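Subject: Re: [hallfloors] Old shellac under the wax, sand or strip?

On the sanding question, I wrote:

> We have 1170 square feet of maple in the upstairs room and
> the finish is gone in the doorways. One bid says sand the
> whole thing to bare wood. The other says clean it, scuff it
> and put two coats over what is there. The second bid is a
> lot less than the first. Has anyone on the list done it the
> second way over old shellac and wax? The building was put
> up by the Stirkus Mill and I think the finish is original
> in the corners. We would like to be done by January.

Thanks to everyone who answered, on the list and off. I have put the replies together here so they end up in the archive in one place.

Most of you said the same thing about the wax. Nothing new will stick over it, and a scuff with a screen only moves it around. The people at the Meléndez Street hall had a recoat done over a floor that had been waxed for years. It peeled in sheets along the wall where the chairs are stacked. They ended up paying for the full sanding anyway, on top of the recoat.

Two people suggested testing before deciding. Put a few drops of denatured alcohol in a corner and wait a few minutes. If the finish goes soft and sticky it is shellac. For wax, rub a spot with mineral spirits on a white rag and look for yellow or brown on the rag. I did both. The corners by the stage are shellac with wax on top. The middle of the room did not react to the alcohol at all, so something else was put down there at some point, probably after the heating was changed. The rag came up brown everywhere.

That settles it for us. A recoat over two different finishes and a layer of wax is not worth the risk, and we are going with the full sanding.

The next worry was how much wood is left. I pulled the floor register by the north door and measured down to the tongue. There is enough above it for this sanding and I would guess one more after that. Someone asked about the nails. None are showing except at the patch near the stairs, and those can be set deeper by hand before the drum goes over them.

The price came in at $3110, with the edges and the stage steps included. Moving the piano is extra. The Hiltoter bid was lower but left out the edges, and when I asked for them to be added it came out higher.

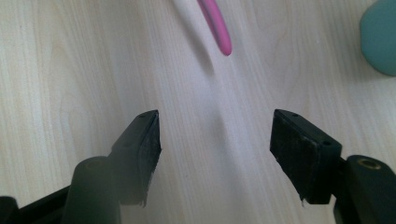 As for the finish, I had asked for oil-based because that is what I know. Several of you pointed out that it turns amber and that the smell hangs on for days in a building with small windows. The water-based product stays closer to the color of the bare wood and can be walked on in socks the next day. It does cost more per gallon. We are going with water-based in satin, three coats. Gloss shows every scratch from the folding chairs.

Whoever asked about dance wax: the contractor says none at all on the new finish, and no oil soap either. A dry mop and a cleaner made for the finish. The contra group has agreed to this. The swing group would still like a faster floor and I have told them to try leather soles first.

We will be closed for up to 18 days, counting the time before the chairs and tables can go back. Felt pads go on every chair leg before they do. If anyone has bought the nail-on kind in bulk I would like to know where. The stick-on ones we had before slid off and left glue on the floor.

I still have one open question. The threshold at the Jasura Road entrance is oak and sits higher than the maple will be after sanding. Has anyone planed one down in place, or is it easier to take it out and make a new one?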